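SPEAKER NOTES
Open day talk, Zeldale site
Speaker: Nhyira Boateng
Slides: Milagros Montecinos
22 May 2018

Slide 1. Title
Welcome people in and wait for the back rows to fill. Say name and job. Mention that the doors to the demonstration area open after the talk and that the talk is short. Phones on silent, questions at the end.

Slide 2. What you came to see
Tollbridge is our project on teaching robots to handle small objects. We started it in October. Before that, Renaud was all fixed automation: one part, one fixture, one motion, repeated all day. That work still pays the bills and the big cell on the ground floor is still running it. Point to the ground floor plan.

Slide 3. The old way
Show the Stostia line. A packing cell like this took us 700 hours to set up, most of it spent on fixtures. When the customer changed the tray, we did a lot of it again. Pause here. People from other plants usually nod at this one.

Slide 4. The other way
A person does the job by hand, using tools shaped like the ones the robot has. The motion is recorded. After enough recordings, the robot has something to learn from. Keep it at that level. If somebody wants the math, send them to Milagros afterward.

Slide 5. Why balls
Everybody asks. A ball is cheap, it is the same from every side, and it rolls away if you are careless. The task is easy to explain to a new operator: pick up the ball, put it in the box. We have 2,168 recordings of it so far. A good operator does 200 in a shift with breaks. The first ones from any new person get thrown out.

Slide 6. What goes wrong
Go through these slowly.
Moving too fast near the rim of the box.
Letting go too high, so the ball bounces.
Squeezing too hard and popping the ball out sideways.
Resting the second gripper on the table and forgetting about it.
Tired wrists. We rotate people, and the schedule is on the wall by the door.

Slide 7. At the table
Two pictures on this slide. Leave them up and talk over them. Say that the operator has a gripper in each hand and that it feels clumsy at first. Compare it to eating with chopsticks if the room looks blank. Ask who would like to try it later and get a show of hands so Milagros knows how long the line will be.

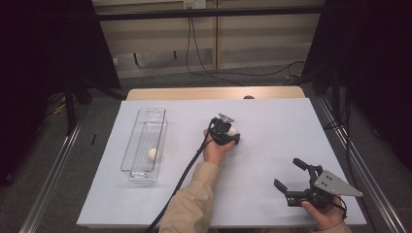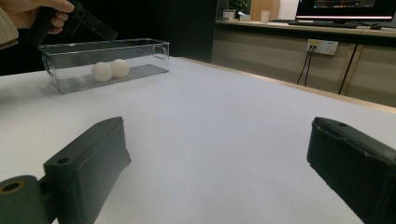 Slide 7: White balls and the clear plastic box, with hand-held grippers.

Slide 8. Trying it yourself
One person at the table at a time. Start with the box close to you and move it back once you get the feel of it. Visitor attempts are kept apart from the project recordings, so a dropped ball does no harm. Children may try with an adult standing next to them. No food or drinks past the rope.

Slide 9. Questions
Likely ones:
Does this replace the fixed cells? No. Long runs of one part stay where they are.
What does it cost? Do not give a figure. Refer them to the front desk.
When will it be on the Stostia line? There is no date yet.
Can we visit again? Yes, leave a name on the sheet by the exit.

Finish by sending the left half of the room to the demonstration area first and the right half to the ground floor tour. Swap when Milagros rings the bell. Remind everyone to return the visitor badges.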